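4　开放日上的桌面推移演示

4.1　这一天是怎么来的

前一节讲的是Grivden在实验室里的表现，条件都由我们自己掌握，灯光、指令的措辞、谁站在哪里，事先都商量好了。写到那里的时候，我们原本打算直接进入误差分析，把开放日的事放进附录，用半页纸交代过去。后来反复读自己的笔记，觉得那天听到的、看到的东西，比许多表格里的数字更能说明这套系统在陌生人面前是什么样子，于是把它单独写成一节。篇幅略长，还请读者多担待，性子急的读者可以先看4.5，那里讲的是措辞问题，与后文的关系最密切。

开放日是Skesell自动化中心每年十月的惯例，定在一个星期四，从上午开到傍晚。中心占着Skarnisia河边一座旧纺织楼的底层，楼上是几家小公司，其中一家就是Strebel，做夹具和小批量的机加工零件，与我们合作已有好几年。往年的开放日我们只摆展板，放一段循环播放的录像，再由学生轮流站在旁边回答提问。展板做得很用心，可是来的人大多看一眼就走，录像前面停留的时间也长不了多少。Severin Thaler那年春天第一次提出，干脆让访客自己对机械臂说话，由它当场去做，做成什么样就是什么样，我们不剪辑，也不替它圆场。

这个提议在组里讨论了很久。反对的意见主要有两条，都很有道理。一条是安全，访客里有不少孩子，机械臂再慢也是机械臂。另一条是体面，系统在实验室里都会犯错，到了人多嘴杂的地方只会错得更多，外人看了会不会觉得我们这几年白干了。第一条后来由Konrad Strebel帮我们解决，下面会讲到。第二条没有谁去解决它，大家慢慢也就想通了：既然论文里要报告失败，那么当着邻居和家长的面失败，也算是同一件事的另一种做法。

4.2　场地与器材

演示区设在底层大厅靠里的一侧，离正门有一段距离，要穿过两排展台才能走到。选这个位置有些偏心，我们希望走到这里的人已经逛过别处，脚步慢了，愿意坐下来。大厅的顶灯是老式的，色温与实验室差别不小，傍晚时分西边的窗户还会斜斜地照进一片日光，这给颜色识别带来的麻烦比预想的大，4.6里会再谈。

桌子沿用实验室里的蓝色孔板台面，上面放一块浅色的拼接木板，积木都摆在木板上。孔板的好处是什么都能固定，换一种布置只要拧几颗螺栓；坏处是小东西容易卡进孔里，推起来也不顺。木板正好把这个毛病盖住。木板本身的纹理我们没有处理过，木纹有深有浅，还带着节疤，板与板之间的接缝也看得出来。有同行建议换成单色的垫子，说那样分割会干净得多。我们试过，确实干净，可是也就失去了一点日常桌面的样子，最后还是用回了木板。

积木一共四种颜色，红、黄、蓝、绿，每种颜色两件。形状是有意错开的：蓝色是立方体和三棱柱，黄色是心形和六棱柱，红色是圆柱和六角星，绿色是圆柱和五角星。这样一来，单说颜色指不明白，单说形状也常常指不明白，说“星星”有两个，说“圆柱”也有两个，访客要么把颜色和形状都说全，要么借助位置，说“靠边的那个”“离机械臂近的那个”。设计这套积木的时候我们最在意的就是这一点。它在实验室里给受试者带来的困惑，第3节已经写过；在开放日上，它带来的更多是笑声，以及一些我们从来没有想到过的说法。演示用的桌面布置可参看图2。

每一场开始之前，积木由当班的同事随手撒开，再稍微拨一拨，免得哪一件贴着边缘掉下去。我们没有使用固定的初始布局，原因很朴素，固定布局会让第二批访客看到第一批访客看过的东西，而许多人是在旁边等了一场才轮到自己的，他们已经知道哪里有什么，也已经听过别人怎么说。换了布局，他们至少要重新看一遍桌面。

安全方面的安排要多谢Konrad。他在孔板桌外侧加装了一道齐腰的透明挡板，高度是按学校里常见的课桌椅推算的，孩子坐着可以看清桌面，伸手却够不到木板。急停按钮装了两个，一个在操作员手边，一个在访客座位旁边，后者的外壳特意做得很大。原先有人担心孩子会故意去按，Konrad说按就按，按了它会停，这正是来参观的人应该知道的事情。事后看记录，访客一侧的按钮确实被按过，有的是好奇，有的是袖子碰到，每次恢复都很快，没有哪一场因此中断得让人扫兴。

运动速度也调低了，比实验室里慢得多。这是一个代价不小的决定，慢下来以后，一条指令从说出口到做完要等上好一会儿，访客中间会出现一段空白。起初我们很怕这段空白，准备了不少串词，想在机械臂移动的时候讲讲原理。讲了一场就发现用不着，人们盯着那根慢慢移动的臂，比听我们讲话专心多了，有几位还会压低声音，像是怕惊动它。

4.3　访客与流程

当天共有104位访客参加了演示，分成11批入座。批次的大小不一，学校来的班级人多，傍晚下班顺路进来的人少。年龄从学龄前的孩子到退休多年的纺织工人都有，后者中间有几位年轻时就在这座楼里上班，他们对大厅的兴趣明显超过对机械臂的兴趣，先要把哪里放过什么机器讲一遍，才肯坐下来看我们的。我们没有催。其中一位老先生后来给出的指令，是全天最清楚、最完整的一条，颜色、形状、方向、终点一样不缺，他说以前车间里吵，话只能说一遍，所以要说得别人一听就懂。

每一批进行两轮。第一轮由Severin示范，他坐在操作员的位置上，用最普通的句子请机械臂移动一件积木，然后停下来，让大家看清楚句子和动作之间的对应关系。第二轮交给访客，愿意试的人轮流坐到麦克风前面，想说什么就说什么。我们只给了一条提醒：请对着桌上的东西说。除此之外没有词汇表，没有句式模板，墙上也没有贴“你可以这样说”之类的纸条。这一点与不少公开演示的做法不同。模板当然会让成功率好看许多，可是我们真正想听的是人们在没有模板时怎么开口。

语音先转成文字，投在侧面的屏幕上，访客可以看到系统听成了什么。转写错误相当常见，特别是在班级来访的时段，背景里全是说话声。起初我们把屏幕藏在操作员那边，觉得让人看到转写错误不太好看；第一批结束以后，有位带队的老师问我们，机器到底是没听清，还是没听懂。这个问题问得实在好，我们当场答不上来，因为从访客的位置确实分辨不出。从第二批开始，屏幕就转过来朝着大家了，之后抱怨“它不听话”的人少了许多，更多的人会指着屏幕说，哦，它听岔了，再来一次。

记录方面，我们保存了指令的文字、机械臂的轨迹和操作员随手写下的备注，没有保存访客的姓名和面容。声音在转写之后即行删除。参加之前，每一批都听过一段简短的说明，孩子由陪同的大人代为同意，不愿意留下文字记录的人照样可以试，操作员会把记录功能关掉。选择关掉的人很少，但是有，下文的讨论不包括他们的部分。

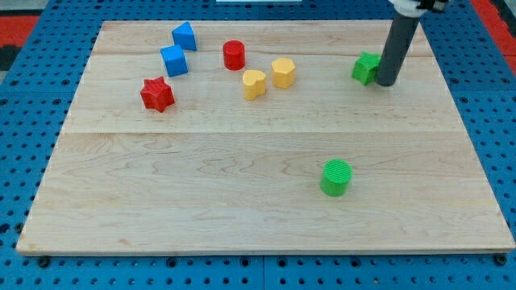

轮到访客开口的时候，最常见的情形是沉默。坐到麦克风前面的人往往先回头看看同伴，再看看Severin，好像在等一个许可。孩子沉默的时间短，大人长得多。我们猜想大人是在心里把句子排练一遍，怕说错了当众出丑；孩子则是挑花了眼，哪一件都想动。Severin对付沉默很有一套，他从不催促，也不替人家出主意，只是把椅子往后挪一挪，转头去看桌面，仿佛自己也在琢磨该动哪一件好。过不了多久，对方就开口了。

4.4　两种开口的方式

把全天的指令文字放在一起读，可以粗略分出两种开口的方式，我们姑且叫作“吩咐式”和“商量式”。吩咐式的句子短，动词在前，把绿色的星星推到中间，把红的拿开，停。商量式的句子长，常带着“能不能”“要不”“你看行吗”，有时还先铺垫一番，说那个黄色的心孤零零的，能不能让它跟蓝色的待在一起。按照训练数据的分布，系统对吩咐式应该更拿手，结果也大体如此，不过差距没有我们担心的那样大。商量式里那些客气话，多数情况下被系统平平稳稳地忽略掉了，真正造成困难的是铺垫。铺垫里提到的物体太多，系统有时会抓住第一个被提到的去动，而说话的人心里想的是最后一个。

值得一提的是，同一个人在前后两次尝试之间会换方式。商量式失败以后，人们多半改用吩咐式，而且声音会提高；吩咐式失败以后，却很少有人改用商量式，通常是把同一句话放慢了再说一遍，一字一顿。对于我们的转写模块来说，一字一顿反而更难，停顿处会被切成两句，前半句“把红色的”和后半句“推到左边”分别送进去，哪一句都不完整。这个问题在实验室里从未出现过，原因也简单，实验室的受试者都是同事和学生，没有谁会对着机器一字一顿地说话。开放日之后，我们把断句的等待时间延长了，具体做法见第5节。

孩子们还有第三种方式，数量不多，我们舍不得略过。他们会直接对积木说话。有个小女孩凑近麦克风，轻声请星星过来，语气像在叫一只猫。系统把这句话理解为将某颗星移向说话人一侧，于是机械臂便慢慢挪过去推了起来。至于选了哪一颗星，在这里倒不重要，小女孩本来也没有指定，她对结果十分满意。从指令理解的角度看，这是一条信息极少的句子，评分的时候我们争论了许久该不该算成功。最后按第3节定下的规则，凡是动作与句子的任何一种合理解释相符，就算成功，这一条也就算了。Konrad在一旁说，她高兴就行，他的意见没有写进评分规则，不过大家都记住了。

机械臂自己也会被人说话。做得慢了，有人鼓励它；快到位的时候，会有人说“再来一点，再来一点”。这些话操作员如果没有及时关掉麦克风，也会被当作指令送进去。起初我们视之为干扰，打算过滤掉。听得多了以后才意识到，“再来一点”本身是一条相当有用的指令，它以刚刚的动作为参照，要求在同一个方向上继续。Grivden当时每一条指令都从头理解，不记得上一条做了什么，所以对“再来一点”只能胡乱应付，有时干脆推起另一件不相干的积木，引来一阵哄笑。这大概是那天给我们启发最大的一个失误，第6节里关于短时记忆的改动，起因就在这里。

4.5　颜色、形状与“旁边”

说到措辞，我们原先以为颜色会是最可靠的线索，形状次之，位置最麻烦。开放日的材料大体支持这个次序，细处却有不少出入，值得多写几句。

颜色词的使用非常集中，红黄蓝绿四个字几乎包办了一切，偶尔有人说“橙的”，从上下文看指的是黄色。我们的积木没有橙色，所以没有造成歧义，系统也给出了正确的选择。颜色出问题多半在光线上面，而在词语上面的问题很少。傍晚的日光照到木板上，浅色的木料泛出暖黄，黄色积木的边缘便不容易与背景分开，心形的轮廓尤其吃亏，有几次被识别成一团没有形状的东西。蓝色积木与蓝色孔板之间也有类似的隐患，幸而积木都在木板上，中间隔着一圈木头的颜色，只要不推到边上就没有妨碍。

形状词就热闹得多了。六棱柱在实验室里一直叫六棱柱，或者六边形，到了开放日上，它成了螺母、蜂窝、饼干、药盒，还有一位做木工的访客称它为“那个没磨圆的”。三棱柱被叫作屋顶、帐篷、楔子，说“楔子”的是楼上Strebel的一位师傅，他下楼来看热闹，坐下来试了一条。圆柱则有桩子、棋子、罐头几种说法。这些名字里头，系统能对上的比我们预计的多，想来要归功于预训练的语言部分；对不上的时候，它往往会退回到颜色，只要句子里有颜色词，仍有一半的机会选对，毕竟每种颜色只有两件。访客并不知道这一层道理，只觉得机器有时聪明得出奇，有时又糊涂得出奇。

两颗星的事情要单独讲一讲。红星六个角，绿星五个角，做积木的时候有意让它们不一样，我们满心以为会有人用角的数目来区分。全天下来，这样说的人寥寥无几，而且都是孩子，他们趴在挡板边上一个一个地数。大人几乎都用颜色。有一个班级的学生为此争了起来，一个男孩坚持说六个角的不能叫星星，应该叫雪花，他的同学不同意。轮到他的时候，他郑重地请机械臂去推雪花，机械臂没有动。他又说了一遍，仍然没有动。系统在把握不大的时候会保持原位，这是我们设定的，事先也向大家讲过，可是在那个男孩看来，机器显然站在了他同学的那一边，他气鼓鼓地回到座位上去了。Severin后来专门走过去，跟他解释了一番置信度的意思，据说用了天气预报作比方，讲得比我们论文里写的清楚。

位置词里最棘手的是“旁边”。实验室里我们给“旁边”定过一个距离阈值，小于阈值算旁边，大于就不算，标注起来很方便。开放日的访客没有读过我们的标注手册。一位母亲请机械臂把绿色圆柱放到红色圆柱旁边，机械臂把它推到了阈值以内便停下，两件积木之间还留着一道空隙。她等了等，问它是不是还没做完。操作员说做完了，她笑着摇头，说这叫附近，不叫旁边，在她家里，旁边就是要挨着。同一批的另一位访客马上表示不同意，说挨着应该叫“贴着”。两人谈得很投机，后面排队的人也加入进来，我们索性让机械臂停下来，听了好一会儿。标注手册里那个阈值，是我们几个人在一个下午商量出来的，商量的时候并没有问过任何一位母亲。

左右则是老问题了。访客与机械臂隔着桌子相对，说话人的左是机械臂的右。系统一律按说话人的座位解释，这件事在每批的开场说明里都讲了，按理不该再有误会。误会仍然发生，来源却出乎意料：有些体贴的访客会主动替机械臂着想，站到它的立场上来说左右，等于把我们已经转换过的方向又转换了一遍。这类指令从文字上完全看不出异样，只有看到访客对结果的反应，才知道他原本想的是另外一边。操作员的备注本上，这种情形后来专门用一个小记号标出，记号是个背对背的箭头，画得越来越潦草，到傍晚几乎认不出来了。

也有人绕开左右，借用现场的东西来说方向：往门口那边，往窗户那边，往我妈那边。“我妈”当然不在系统的视野之内，相机只看得见桌面和桌面周围的一小圈，这样的指令我们全部记为无法执行。可是从说话的人看来，没有比这更清楚的方向了，全场都知道他妈妈坐在哪里。桌面以外的参照物要不要纳入，组里至今意见不一，我们把它列在第7节的未决问题当中。

还有一条小小的观察，与木板有关。我们一直把木板看作背景，在标注里它连名字都没有。访客却很自然地把它当作地标来使用，说推到木纹深的那一块，推到缝那边去，推过那条缝。有一位甚至把接缝当成了球场的中线，请机械臂把所有红的留在这一边，绿的送到那一边，俨然两支球队。这条指令要动好几件积木，超出了当时单步执行的能力，机械臂推了其中一件便停了。不过这个说法实在让人喜欢，我们在开放日之后的标注里给接缝补上了名字。

4.6　操作员的角色

演示当中操作员的任务看起来很轻松，开关麦克风，重置积木，写写备注。实际做下来，Severin说比他自己做实验累得多，嗓子倒在其次，累的是要不断判断什么时候应该插手。访客说了一条系统显然做不到的指令，是让它去试，试完了大家失望，还是先打个招呼？我们事先的约定是让它试，除非有安全上的顾虑。这个约定大体遵守了，例外主要出在年纪小的孩子身上，一个刚鼓足勇气坐到麦克风前面的孩子，如果头一条就落空，第二条多半不肯再说。Severin有几次便悄悄引导一下，问他最喜欢哪个颜色，孩子答了颜色，接下来的句子自然就简单了。这些受到引导的指令在备注里都有标明，分析时单独归类，没有与其余的混在一起。

解释失败也归操作员来做，而且必须马上做。论文里可以用一张表来归纳失败的类型，坐在面前的人等不了那张表。我们发现，访客能接受的解释有个共同的特点，就是落在某个看得见的地方：屏幕上这个字听错了；阳光照在那里，它看不清那个黄的；你说了两样东西，它挑了前面那个。反过来，凡是要用到模型、训练、数据这几个词的解释，说完之后对方多半客气地点点头，目光已经移到别处。Konrad给操作员出过一个主意，让他们解释的时候把手放在所说的东西旁边，手放不过去的，就换一种说法。这条建议朴实得很，到下午大家都照着做了。

Konrad本人那天原本只负责硬件，上午装好挡板，检查过底座和急停之后便没有他的事了。他却一直待到了关门，搬了把椅子坐在演示区的一角，谁来问机械方面的事情他都答。有人问机械臂能不能搬重物，有人问坏了谁来修，也有人问得很直接：它会不会抢走楼上那些人的饭碗。最后这个问题抛给我们这些做研究的，恐怕会得到一段四平八稳的回答。Konrad自己就是楼上的人，他说车间里有的活计他巴不得有谁来抢，有的活计他闭着眼睛都能做得比它好，然后便请那位访客亲自试一条指令，看看它推一件积木要多久。对方试了，看着机械臂慢悠悠地伸过去，神情松弛了许多。我们在此照实记下，并不想借它作出任何推论，速度是我们为了安全特意调低的，这一点Konrad随后也告诉了对方。

光线的问题前面提过两次，此处把处理的经过写完整。傍晚第一次出现识别失误的时候，我们以为是相机松动，停下来检查，耽误了一些工夫。后来是一位等候的访客指出，木板上有一道亮光正在移动。窗帘是没有的，临时用一块多余的展板挡在窗前，情况立刻好转，只是每隔一阵就要把展板挪一挪，跟着太阳走。挪展板这件事后来成了排队的孩子们争着做的差事。补救的办法虽然土，倒也提醒了我们，第3节里所有的实验都是在拉着窗帘的房间里完成的，当时在方法部分只写了“室内照明”，现在看来写得过于简略，已在修订时补充。

4.7　对后续工作的影响，以及几点保留

把这样一天的材料写进论文，需要说明它能够支持什么、不能支持什么。访客是自己走进来的，愿意坐到麦克风前面的又是其中比较大胆的，他们的说法不能代表一般人的说法。同一批里的人会互相模仿，前一位说了“屋顶”，后面几位也就跟着说“屋顶”，所以词语出现的次数不宜直接拿来比较，本节也因此没有给出词频表。操作员的风格影响不小，换一个比Severin更健谈或者更拘谨的人，记录下来的指令大概会是另一番面貌。再者，速度、灯光、噪声三样都与实验室不同，开放日的成功与失败不能同第3节的结果并排放在一起，我们也请引用本文的同行不要这样做。

尽管有这些保留，开放日直接促成了后面几处改动。断句等待时间的延长，针对的是一字一顿的说话方式；短时记忆模块的加入，针对的是“再来一点”；标注手册里“旁边”一条改成了由多人分别判断，不再由我们几个人定一个数；接缝和深色木纹有了自己的标签；屏幕从此一直朝着说话的人，哪怕是在内部实验当中。这些改动的效果分别在第5节和第6节报告，其中短时记忆那一项并不如我们期望的那样顺利，它让系统学会了继续，也让系统在该换一件积木的时候偶尔舍不得换。

至于流程本身，若有同行想做类似的演示，我们有几条经验可以奉上。座位要安排在看得见机械臂末端的一侧，看不见末端的人很快会失去兴趣。备用的积木要多准备一套，孩子问能不能摸一摸的时候，可以从备用的里面拿给他，不必去动桌上的。开场说明越短越好，我们那天从早到晚把它删减了好几次，最后留下的只有安全、记录和左右三件事。批次之间要留出喘息的时间，我们留得不够，到下午操作员连喝水都要看准机械臂移动的空当。重置积木的时候不妨请下一批访客在旁边看着，他们看到积木是随手撒开的，就不大会怀疑布局里有什么机关。

还有访客留言簿的事。簿子放在出口的小桌上，留言的人比我们预想的多，内容大多是鼓励，也有批评。批评集中在等待太久和座位太硬两个方面，后一条我们转给了中心的管理处。有几条留言是写给机械臂的，称呼各不相同。那位说过“旁边就是要挨着”的母亲也写了一条，她把两种摆法画成了两幅小图，一幅写着附近，一幅写着旁边，圆柱画得很工整。征得她的同意之后，我们把这两幅小图收进了新版标注手册，排在“空间关系”一章的开头，每一位新来的标注员都会先看到它们，然后再去读我们写的定义。

本节所用的指令文字已按第2节所述的办法整理，凡提到具体人名、学校名称的地方都作了替换。操作员备注为手写，由Severin誊清，潦草难辨之处注明存疑，没有凭记忆补写。誊清稿与原件均存放在Skesell，需要查阅的同行可以与我们联系。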